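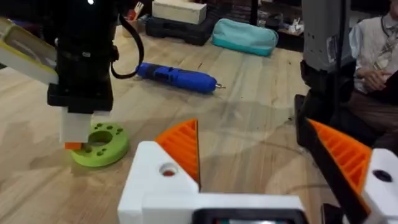
## Bench automation at Skimico

**Bench automation at Skimico** refers to the use of paired robot arms for small-parts assembly at the firm's Govik workshop, and to the slow rearrangement of everyone's working day that came with it. The arms share a wooden bench with the hand tools they were bought to relieve. The hand tools have not left.

### Background

Skimico makes mounting rings, spacers and other fittings that customers notice only when one is missing. Before automation, assembly was done by four people with drivers, a parts tray and a radio. A standard order ran to 421 rings, and the last 54 were widely held to be the worst. Management's first proposal was a fully enclosed cell from the supplier Ganorach. It was dropped when the enclosure turned out to be wider than the workshop door, a measurement available to all parties from the beginning.

### Method

Two arms work over the same surface. One has a gripper with orange ribbed fingers, opened wide to take a part from the side. The other can press down on a ring to keep it flat on the table. A lime-green printed ring with a large central hole and smaller holes around it serves as the practice piece, and a blue powered hand tool is kept within reach. 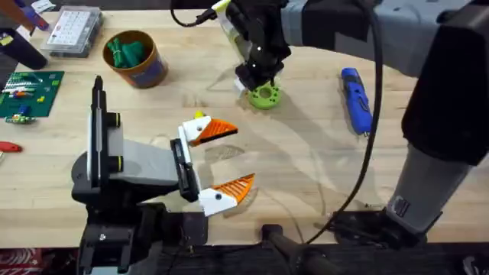
Page 117

### Effects on staff

No jobs were cut, though several changed shape. Assemblers became "cell operators," a title that arrived in October with a new badge and the same chair. Their work now consists mainly of setting out parts, watching, and deciding when a pause has gone on long enough to count as a fault. Opinions differ on this last point — the night shift is known for its patience.

Complaints of sore wrists fell in the first year. Complaints of boredom took their place, and were harder to put on the form. Operators now swap between the bench and the packing room every 2 hours, an arrangement they worked out themselves and which was later announced to them as policy.

Tidiness also became a matter of dispute. A person will reach around a stray pouch or cutting mat without thinking; an arm has to be told. The house rule, known as the Zalewska line after the street outside, sets how far personal items may creep toward the middle of the bench. It is redrawn most Wednesdays.

### Pay and training

Operators receive a yearly training bonus of $2000, paid on completion of a course in arm setup and safe stopping. The course covers stopping in great detail. Starting is left to the second day.

### See also

- Ganorach enclosure
- Packing room, Govik
- Ring fittings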